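Kitchen Tips: Laying Out a Counter, With Help From a Robot Study

Most advice about where to put things on a kitchen counter comes from habit. Somebody's mother kept the salt to the left of the stove, so the salt goes to the left of the stove. This month's tips come from a different source, a write-up by the Karpenko group on how two-armed robots learn to set out and clear food in a simulated kitchen.

The method is simple to explain. The group built one table in software and gave it two robot arms with hands. They trained the same control program on it several times, changing only where the plate and the other items started. Each trained version was then given 100 tries at the same short job: get the vegetables onto the plate without knocking anything. The tries that failed were sorted by cause, and the causes are the useful part for anyone who cooks.

The plate stays in the middle of the table, and the arms work from either side of it.
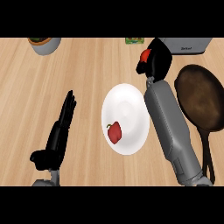
Simulated table with a red pepper on the plate. The right arm is reaching toward the back.

Tip 1. Put the plate down first

In one set of runs the plate started at the back of the table and had to be reached over other items. In the second set it started in the center with bare table on both sides. The first layout failed 37 times out of 100. The second failed 13 times. Nothing else was changed between the two.

At home this means putting the serving plate or the cutting board down before anything else comes out of the fridge. Leave a hand's width clear on each side. If your counter is short, move the toaster, not the plate.

Tip 2. Don't reach across a pan handle

Collisions with handles were the largest single group in the failed tries. The hand itself usually cleared the handle. What hit it was the forearm, as the arm stretched out for something farther back. People do the same thing with a sleeve or an elbow.

Turn the handle so it does not lie under the path your arm takes to the back of the counter. On a lit stove, it should not stick out over the front edge either, where a child can grab it or you can catch it with your hip. Turning it to the side over an unlit part of the stove is usually best. Check that it isn't sitting over another burner that is on.

Tip 3. Keep tall and rarely used things along the back

The write-up compares a scattered layout with one where the pot, the boxes and the other large items stand in a row along the far edge. The row did better. The program also needed less training to reach the same score, which the group puts down to there being fewer ways to go around things.

A row along the back works in a real kitchen for the same reason, with one exception. Anything you use more than twice while cooking a meal should come forward. Oil and salt belong within a bent arm's reach. The flour can stay at the back.

Tip 4. Let the idle hand wait beside the plate

Early versions of the program used both hands all the time. The two arms got in each other's way, and the plate got bumped. The group then added a small penalty for moving an arm that had no job to do. After that, the idle hand mostly held still on its own side while the other one worked.

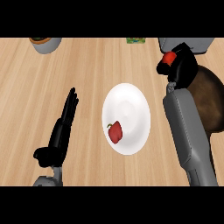
This is worth copying when you are plating food or moving things from one place to another. Use one hand to carry and leave the other where it is until it is needed. It does not apply to cutting, where the second hand should be holding the food with the fingertips tucked under.

Tip 5. Lay round vegetables on their sides

Peppers and tomatoes roll. In the simulation, a pepper let go while upright often tipped over and ended up at the rim, or went off the plate altogether. One laid down on its side from a low height stayed put far more often. Lower it until it touches, then let go.

The same goes for putting peppers on a tray for roasting. Lay them on their sides with the stems facing the same way and they are easier to turn with tongs. Leave a gap between them so the skins blister evenly.

Tip 6. Change one thing at a time

This one is about the method more than the results. The group never moved two things between sets of runs, so when the score changed they knew the cause. If you want to improve your own counter, do the same. Move one item and cook with it there for 10 meals before you move the next. Keep a note on the fridge of what annoyed you. Two lines per meal is plenty.

What the study does not cover

There is no water on a simulated table, and no steam or grease. The program was not tested with hot pans or with another person in the room. The failure counts belong to robot arms of one particular size, so take the order of the problems as a guide and leave the exact numbers alone. The group says it plans to repeat the runs on real arms in December.

Things that help

A cork mat under the plate keeps it from sliding on a smooth counter. The Corkico round mat is thin enough to store behind the cutting boards — wipe it, don't soak it. For a short counter, a Skukport rail on the wall takes the utensils off the work surface. Screw it into a stud or use proper anchors. A damp dish towel folded flat under a cutting board does the same job as the mat and costs nothing.

Readers in the Ballby area have asked whether the kitchen class will cover counter layout. It will, in the second session. Bring a sketch of your counter with the stove and sink marked, and note which hand you use for the knife.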